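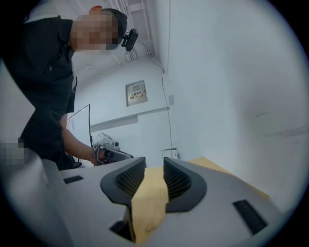 *Handheld grippers in use at a worktable*

## Workshop Tips: Planning a Purchase of Handheld Grippers

The following guidance is issued by the Plundport shared workshop to members preparing an equipment request. It applies to handheld grippers, robot arms and the small items that go with them.

**Measure the table first.** Record the clear length and depth of the work surface, then the standing room in front of it. Two people holding grippers at one table need more elbow space than the catalog drawings suggest. Allow 20 inches of free surface beyond the farthest point of reach.

**Price the whole station.** The gripper itself is seldom the largest line. Our last request to Bovitz listed the pair at $900, and the station came to $1,305 once spare fingers, cables, a storage case and shipping were added. Requests that show only the first figure will be returned.

**Ask about fingers.** Fingers wear before anything else does. Confirm that they are sold separately, and whether left and right are stocked as single parts. Flivia sells them only in sets of 5, so members who expect light use may wish to share an order.

**Check the weight in the hand.** Borrow a unit before ordering, if the supplier permits it, and hold it over the table for a full work period. Smaller hands should be considered when the grip size is chosen.

**Leave electrical panels accessible.** Do not plan storage, shelving or a table extension in front of a panel door. Cables should be secured to the wall or routed under the table, and marked on the floor plan submitted with the request.

**Keep part of the budget back.** Adapters and replacement screws are usually needed within the first month – the Pilkington bench used its entire reserve on them.

Requests for the coming year are accepted through October. Attach the supplier's written quote and the floor plan to the standard form.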